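August 26, 2019
Bench notes, SIP trunk migration, Bombridge office

Cutover of the Bombridge lines from the old PRI to the Somaline trunk is half done. Main number and fax still on the PRI. All desk extensions now register to the Ratbridge PBX over the VPN. Config saved before and after, both copies on the share under the February naming scheme.

Problem 1: one-way audio on inbound calls. Caller hears us, we hear nothing. Outbound fine. Captured on the WAN side of the router. The SDP in our 200 OK had the private address in the c= line, so RTP from Somaline had nowhere to go. SIP ALG was on again after the firmware update. Turned it off, set the external address by hand in the PBX, restarted the SIP service. Inbound audio good on 8 test calls, both directions. 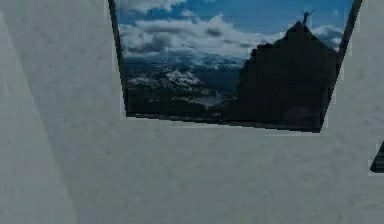

Registration drops were next. Phones behind the second switch lost registration every few minutes and came back without a reboot. The UDP timeout on the router was shorter than the re-register interval, so the NAT mapping expired first. Dropped the keepalive to 15 seconds on all handsets through the provisioning template. Also looked at where to put the extra DECT base. The wall with the framed landscape has plenty of bare surface below the picture, so a base would fit there with no need to move anything. Cable route to it not checked. Signal survey still to do before drilling.

Problem 2: DTMF into the Pandey conference bridge. PIN rejected most of the time. The trunk offers RFC 2833 with payload type 101, but the PBX was set to auto and fell back to inband on G.729. Forced 2833, moved G.711 to the top of the codec list. PIN accepted on 5 tries out of 5. Leave G.729 off this trunk unless bandwidth becomes a problem.

Voice VLAN: tagging confirmed on both switches, DSCP EF kept end to end on the LAN side. Somaline strips it at the edge, expected.

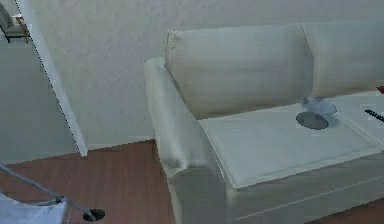

White sofa, left end and back cushions.

Extension 1165 is the new wall phone. It pulled the old template and came up with the wrong time zone and no BLF keys. Cleared the provisioning cache, factory reset, second attempt OK. MAC was typed with a zero for the letter O on the label sheet – not valid hex in either case, it is a D. Sheet corrected.

Open items:
Port request for the main number, waiting on the signed form
Fax over T.38, not tested, keep on the PRI for now
Failover to the backup trunk: pull the WAN cable during a live call and log what happens
DECT survey, then order the mounting plate
Ask Somaline why OPTIONS replies come from a second IP that is not on their allow list. Added it to the firewall for now, marked temporary.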